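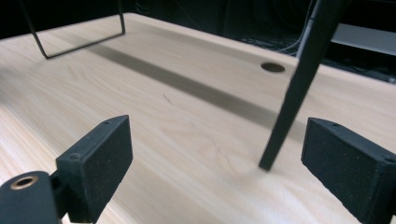
Table and Seating Inspection Checklist, Kanance Community Rooms
Date of check: 2018-10-07
Building: Vunach Street, ground floor
Checked against: Grultholm furniture log, second half

14 shares | 2 comments

How to use this sheet

Work through one room at a time. Mark each line OK, WATCH, FIX or REMOVE. Write a comment for anything that is not OK. WATCH means the item can stay in use and gets looked at again next time. FIX means it stays in the room with a tag on it. REMOVE means it goes to the store room the same day, before the room is unlocked for the next booking.

Check tables bare. Take off cloths, mats and paper first. Leave window blinds up and turn on the ceiling lights as well, as scratches in pale wood are hard to find in flat light. Run a hand over the surface after looking at it.

PART A. TABLETOPS

A1. Surface clean, no sticky patches
OK. Wiped with a damp cloth and dried before the check.

A2. Scratches, dents, burns
WATCH. Small dark mark near the middle of the pale wood top. Could not catch a fingernail in it. Not listed in the July check, so it has been added to the log now. Do not sand. If it gets longer or the edges start to lift, change to FIX.

A3. Flecks and grain
OK. The faint darker flecks are in the wood. Past sheets have listed them as stains and someone has then gone at them with cleaner. Please stop doing this. If it does not wipe off with water on the first try, leave it and write it down.

A4. Splinters on edges and corners
OK on all tables in the main room. One corner on the side table is rough underneath. Taped for now, FIX.

A5. Finish worn through
OK. Slightly dull at the places where people sit most. No bare patches.

A6. Old tape, glue or putty
FIX. Tape residue under the side table, left from the summer sale. Use the plastic scraper, not a blade.

PART B. TABLE FRAMES AND LEGS

B1. Table stands level
OK in the main room. The side table rocks when leaned on at the window end. Floor is uneven there, and the table is steady when moved two feet toward the door. Moved it.

B2. Leg bolts tight
OK. Two took a quarter turn each. No stripped threads.

B3. Load label present and readable
WATCH. Label on the side table is fading. New labels are on the Rankin order, number 584.

B4. Crossbars straight
OK.

B5. Folding locks click and hold
OK on the folding tables. One lock is stiff. A drop of oil, wipe off the extra, try it again next check.

PART C. CHAIRS AND STOOLS

C1. Legs straight, no cracks
OK. Go along the full length of each leg with your fingers, and look closely at the narrow end on the tapered ones. Small cracks start there and black paint hides them.

C2. Feet and pads in place
FIX. Three pads missing, all from the older set. A tapered leg with no pad puts the whole load on a very small spot and will mark a wood floor or tabletop. Replacements are in the drawer under the sink. Push them on dry. Glue makes them harder to change later.

C3. Paint or finish on legs
OK. Matte black finish has rubbed a little on the older set. Looks only, no action.

C4. Joints between seat and leg
OK on most. One stool creaks under weight but has no play in it when twisted by hand. WATCH.

C5. Seat screws
OK. All flush. Nothing to catch clothing.

C6. Sit test
Done on every seat in the room. Sit, lean back, lean left, lean right. No failures.

C7. Stacking
OK. Stacks are no higher than the line on the wall.

PART D. CHAIRS ON TABLES

This part was added in July after questions about floor cleaning.

D1. Feet padded before anything goes up on a tabletop
WATCH. Bare metal or hard wood tips on a pale top leave dark marks that look a lot like the one under A2. I can't say that is where it came from. Check pads first anyway.

D2. Lifted on and lifted off
Reminder only. No dragging, even for an inch or two.

D3. Cloth or mat under the chair
FIX. There are not enough mats for all tables. Old towels are fine until more are bought.

D4. Chairs back on the floor before the room opens
Reminder only. Whoever unlocks the room checks this.

PART E. ROOM

E1. Walkways clear to both doors
OK. Measured with the tables in the usual layout. The tight spot is still by the radiator.

E2. Floor under tables
OK. Swept. No loose screws found.

E3. Lights over work tables
OK. One tube is slow to start. Reported.

E4. Cords
OK. None crossing the walkway.

E5. First aid box reachable
OK. It had a coat hanging over it. Coat moved to the rack.

ACTIONS FROM THIS CHECK

Side table: smooth the rough corner and clear off the tape residue underneath. Replace the label when the order arrives.
Older chairs: three new pads.
Main room: add the dark mark to the log with its position measured from the nearest two edges. Done.
Mats: get a price. The budget line for small repairs this year is $2,000 and most of it is still there.
Stiff folding lock: oil.

Nothing was marked REMOVE.

GENERAL COMMENTS

The pale tops are holding up well. They show every dark scuff, which makes them easy to inspect and a bit annoying to keep nice. Most marks come off with water and a soft cloth. For rubber scuffs, a clean pencil eraser works and does not dull the finish.

Please do not put new marks down as "same as before" without looking at the log. Two entries last time turned out to be on different tables.

The tables are not numbered underneath. Pencil numbers would be enough, and I will do this at the next check if there are no objections.

2 comments

Comment 1
Agree about the numbers. Could they go on the inside of the frame instead of the underside of the top? Easier to read without turning the table over.

Comment 2
The pads in the drawer are two sizes. The smaller ones fit the tapered legs. The larger ones go on the stacking chairs and will fall off anything else.

14 shares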